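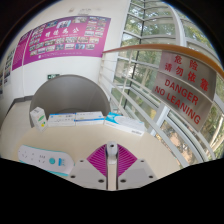 Search this site
Enter keywords
Go

Equipment Reviews: Shared Spaces

Wineseo Table-Top Power Strip

Print this page | E-mail this page

Reviewed for the Furnishings and Equipment Service by Babita Bansal

The Service was asked in July to advise on a power strip suitable for visitor seating areas, where a strip is placed on the table itself and used by people who have not seen it before. The Wineseo was considered with two alternatives, the Nokari and the Ostrowski, both of which are already held in the central store. This review is concerned chiefly with the Wineseo. Remarks on the other two are included only where they may assist departments in choosing between them.

Appearance and finish

The strip is white, with rounded ends and a turquoise trim along the side. It sits well on a pale table and is easily found by a visitor looking for a socket. The trim has a practical value in this respect, as an all-white strip on a cream surface is readily overlooked and may be covered by papers. Departments which prefer their equipment to be inconspicuous may find the colour a little bright, and no plainer version is offered.

The upper face carries the sockets and a round turquoise button. The button is large enough to be pressed without care and stands clear of the sockets. Our one reservation is that its position invites idle pressing by persons seated at the table. Staff at the enquiry point reported 2 such occasions during the period of the review, in each case causing a visitor's charger to be switched off. No harm resulted, but a recessed button would be preferred.

Use at a round table

Most strips of this type are designed to be placed against a wall or under a desk. On a round table the strip has no straight edge to follow, and users tend to turn it towards themselves. The Wineseo tolerates this treatment well. It is low enough to be reached across, and a small plug placed in one of the middle sockets leaves the remainder within easy reach.

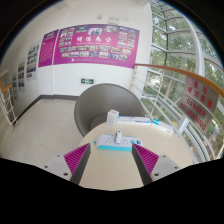 Larger chargers present more difficulty. Two bulky units placed side by side will crowd one another, and users should be advised to leave a socket free between them. The Ostrowski has wider spacing and is the better choice where laptop computers are in regular use. It is also considerably longer, and on a small table it leaves little room for anything else.

Seating should be considered at the same time as the strip. A tub chair with a high rounded back places the sitter rather low, and the sockets are best kept towards the middle of the table, where they can be seen and reached from the chair. The lead should be brought down on the side away from the walkway. Departments with a tiled floor are reminded that a loose lead on tiles will travel, and a floor cover should be requested with the order.

Use with adaptors

Small cube adaptors may be used with the strip, one at a time. They should not be connected to one another, and they should be collected at the close of each day, as they are easily mislaid. The Service lost around 200 adaptors from shared areas in the last accounting year and does not intend to replace them indefinitely.
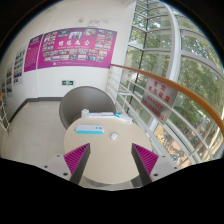
Packaging and storage

Strips should be returned to their own cartons when a seating area is taken out of use. The Fillden storage tray, catalogue number 2097, will accept the Wineseo with its lead coiled. It will not accept the Ostrowski.

Recommendation

The Wineseo is approved for visitor seating and small meeting tables. It is not approved for workshops or kitchens. The Nokari remains acceptable where already issued but should not be reordered.

Related items

Nokari Extension Lead: review withdrawn
Floor covers for trailing leads
Fillden storage trays: sizes and ordering
Tub chairs for waiting areas
Reporting damaged electrical equipment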